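Subject: Re: [pantry-list] Shelf life of canned goods, and the July order
From: Rosalie Marti
Date: February 16, 2019

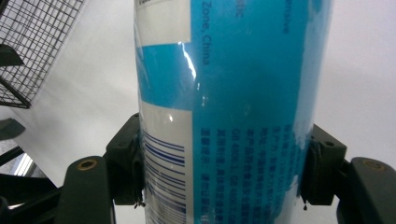

1. Dates on cans

Dale wrote:
> We have a lot of cans in the back with dates that passed last
> summer. My understanding was that anything past the date has to
> be thrown out, but the Flosilside pantry hands theirs out. Which
> is it? Also, do we know yet how much we are ordering for July,
> and is it going to the same building? I would rather not move
> those shelves twice.

Most of the dates on canned food are quality dates. The packer is saying the food tastes best before then. A can with a sound body and a sound seam is usually fine to eat well after that, though the color and texture can go off a bit. Baby formula is the exception. It goes by the date, and we don't give it out even one day past.

What I look at is the can. Throw it out if it is swollen at either end, leaking, badly rusted, or dented on a seam. A shallow dent in the side is okay. If you can lay a finger in the dent, put the can in the discard bin. If the label is gone and you can't tell what is inside, discard it too. We had people guessing at those last year and I don't want to go back to that.

High-acid food is the one I would move first — tomatoes, pineapple, anything in vinegar. Beans, corn and plain meats keep longer. I have been using 18 months past the date as our cutoff for the high-acid things and three years for the rest, and I would like to keep it that way unless someone has a good argument.

2. What we have

I went through the back room with the clipboard. We have 488 cans of vegetables, 245 of fruit, and 562 of soup and beans together. The discard pile came to 20, mostly dents. The soup is heavy on cream of mushroom, same as every winter. Please put it in the bags whether or not anybody asks for it.

The sheet on the door is out of date. I will print a new one when the Kestiver delivery has been put away, so please don't write on the old one.

3. July

The order is not final. Sjögren wants the quantities by the end of next month, and their price on fruit has gone up. I would like to cut the pears and put the money into tuna and peanut butter, because those are the first things gone every time. If you have an opinion on pears, reply to the list and not just to me.

It will go to the Clarkerville building, not the old one. The lease starts in July and they have agreed to let us put shelving in before that. So to answer Dale's last question — leave the shelves where they are. We will move them once.

4. Rotation

New stock goes behind old stock. I know everyone knows this, but the bottom shelf on the left had it backward all the way across. When you open a case, write the month on the end of the box in marker, large enough to read from the aisle. There are markers in the coffee can by the sink.

I can be there to open up most mornings except when the clinic has the lot. If you need the key, call before nine.

Rosalie

_______________________________________________
pantry-list mailing list
To leave the list, send a blank message with "unsubscribe" as the subject.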